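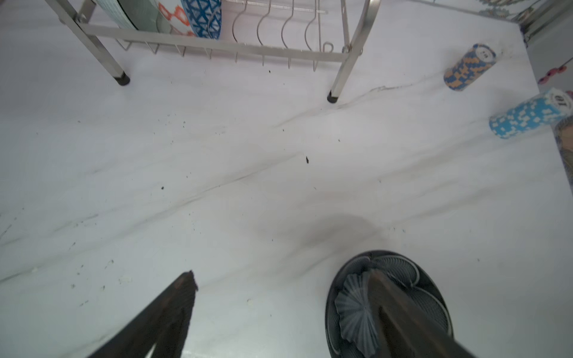 Gripper trials – minutes, February 2020

Wenel fingers and Stoneck fingers were compared on the plate-to-rack task. Wenel completed 478 cycles, Stoneck 400. Stoneck slipped on glazed rims up to nine times per shift, mostly on shallow plates.

Wrist camera: exposure stays fixed for now. Glare on the marble still upsets the edge detection.

Agreed: three more shifts with the Ding controller, same arm – then decide.

Action: order spare finger pads from Flondeno.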